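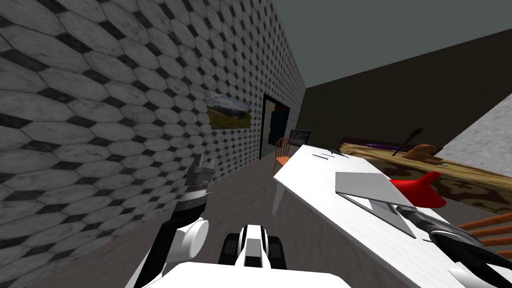
Tirnell, 30 October 2023

Grout season is here! Every fall, once the windows stay shut and the low sun starts raking across the walls, I suddenly see all the grime I happily ignored back in August. Patterned tile is the worst for it (and the prettiest, so I forgive it). All those little corners where the shapes meet love to hold on to soap and dust.

My favorite fix costs next to nothing. Stir baking soda into warm water until it spreads like frosting, smear it along the lines with an old toothbrush, and leave it for 10 minutes. Then scrub in short strokes, wipe with a damp rag, and rinse the rag a lot more often than you think you need to. What a difference!

Keep vinegar and lemon away from marble or any other natural stone, please. They etch it, and no amount of buffing at home brings the shine back. A few drops of plain dish soap in a bucket will do.

Work in patches of eight tiles or so, top to bottom, and dry each patch with a towel before moving on. If you plan to seal the grout afterward, give it a full day to dry out and check the label on the sealer for timing. I did our whole hallway in two evenings with the radio on, and I keep walking past just to look at it.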